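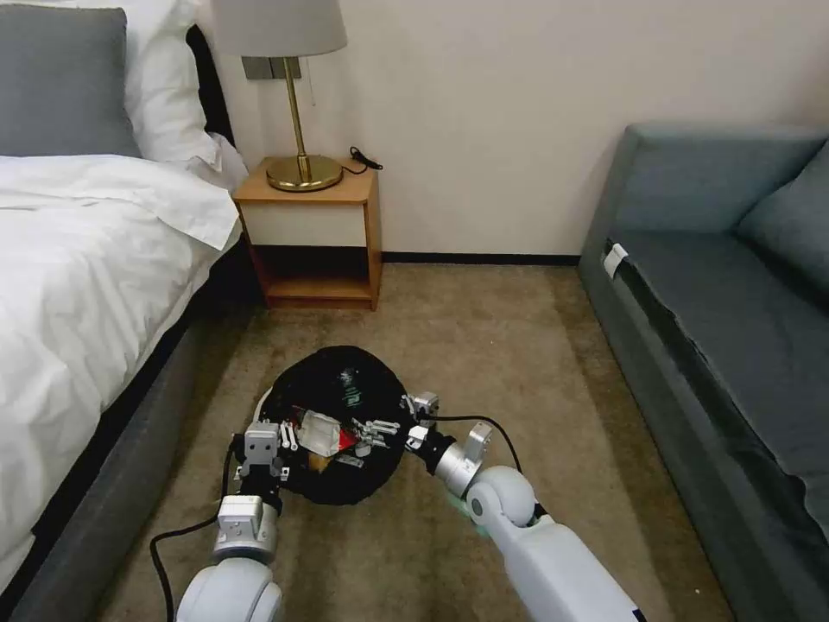 Ona Eglītis had expected the rides to be the easy part of running a park, and told the visiting party so before the first stop of the day. The harder work, in her view, lay in getting families from the gate to their first ride without a quarrel. Her remark set the tone for the spring open day at Grarska, the family theme park outside Voleck, held on May 11, 2018, ahead of the summer season.

The Association of Park Visitors was represented by a party of 58 members, divided into two groups. The morning group began at the maintenance hall, where the trains of the Kurup coaster are kept between November and February. Park staff explained that each train is taken apart once a year and that every wheel is checked and logged before it goes back on the track. Two trains were already in service. The third was still on its stands, and members were allowed to walk the length of it.

From the hall the group proceeded to the Sternine Theater, which seats 500 and will present a new stage show in June. A short part of the second act was performed without costumes. Members who attended last year's show noted that the songs were shorter and that the sound at the back of the house had improved.

Lunch was served at the Lakeside Pavilion. Service was slow, and the afternoon program began 25 minutes behind schedule as a result.

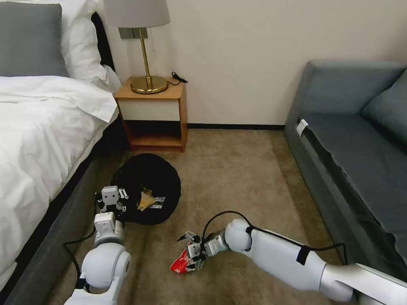

The delay meant that the tour of the parade workshop was reduced to a single room. The association regrets this, as many members had asked to see the floats. Park management has offered a second date for those who missed the workshop, and details will be sent by mail.

The afternoon closed with a question period. Most questions dealt with the price of the annual pass, the loss of the early entry hour, and the future of the old carousel. Management confirmed that the carousel will remain in its present place and will be repainted after the season. No decision has been made on early entry.
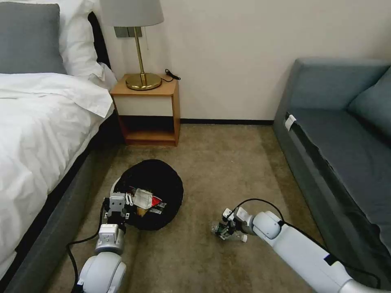 Photo: Association of Park Visitors

Members also asked about the new family hotel by the south gate. Guests there will be able to enter the park through a separate turnstile. Rates had not been set at the time of the visit.

The association thanks the staff of Grarska for their time. The autumn visit is open to members in good standing, with 6 places held for those joining for the first time. Requests should be sent in writing to the membership office.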